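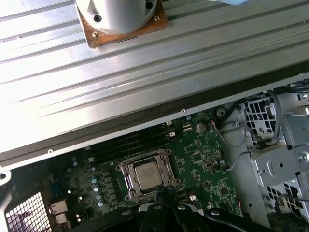
Seidu thinks the drift is in the balance and wants it checked before we blame the glaze. He said so again by phone this morning. I weighed the brass check mass at the start and the end of the session and got the same reading both times, so I'm leaving the balance out of it for now.

Sep 28, 2025. Celadon tests, second batch of the Manzano clay.

Mixed 3000 g dry, same recipe as July except for the whiting, which comes from the new Skenden bag. The old bag ran out partway through the last batch. Sieved twice. The slurry was thicker than I remember, so I added water a little at a time until it ran off the stick in a thread. Should have written down how much. Will do it next time with the jug on the balance.

Dipped tiles for a count of two, then a second coat on the top half of each. Kyung-hwa's tiles have the stamped grid and show pooling much better than my flat ones. Use hers from now on.

The July firing: controller log has the peak at 2147 F, cone on the middle shelf soft but not down. Bottom shelf was worse, and those tiles came out dry and gray at the edges. Saturnino puts that down to the bottom shelf sitting too close to the floor. I would also like to rule out the thermocouple – it has not been changed since we got the kiln.

Plan for this firing:
Bottom shelf up on the taller posts.
Cones on every shelf, front and back.
Same schedule, longer hold at the top.
Tiles with the old whiting next to tiles with the new.

Pinholes on the bare clay side of the thick dip. Could be the bisque. Amparo bisqued these and went up faster than I do. Ask her for the schedule.

Glaze bucket weighed 2745 g after dipping, lid off. Lid and label are on now, shelf by the sink. Stir well before using, it settles hard.

Still to order: cones, kiln wash, a finer sieve.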